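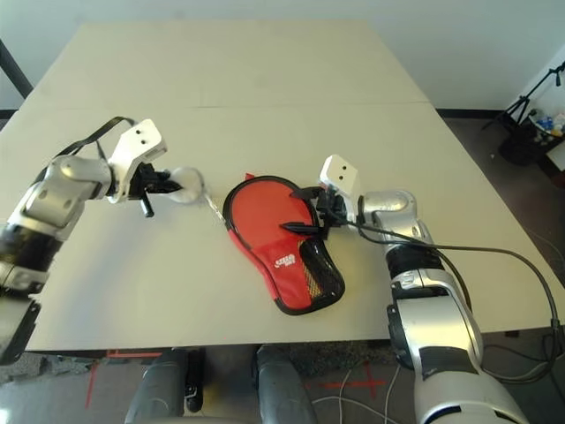
**Why does the Zatach policy score lower on the second evaluation run when the checkpoint is the same?**

The second run started its rollouts from a different spread of arm poses. The checkpoint is innocent, much to the disappointment of everyone who had a theory about it.

## Log

**27 April 2023, Rocío Pacheco**
Same weights, same task list, same two arms. Run A looks fine, run B looks like it was trained on rumors. Checksums match. I have compared them more often than I'd like on the record.

**Rachid Fahmy**
Is the Skernimden config pinned? The loader falls back to defaults if it can't find the file, and it does so in silence.

**Rocío**
Pinned. I also diffed the action normalization stats. Identical.

**Rachid**
Then look at the reset. Rahimi used to read the home pose from the last demo in the training set. After the merge it samples one from the whole set.

**Rocío**
Found it. There are 369 demos in the set, and 266 of them begin with both grippers already low over the table. The rest begin high. Run A always got a low start. Run B drew from both, and most of its failures are high starts where the left arm dithers and then closes early.

So run A was flattering us. I had already put it in the draft.

**Rachid**
Condolences to the draft.

**Fix**
- `reset_mode: fixed` for comparisons between checkpoints
- `reset_mode: sampled` for anything we report
- start pose now written to the rollout header

**Status:** open until both runs are repeated on the Nodevard machine. The fallback in the loader gets its own ticket, with a less polite title.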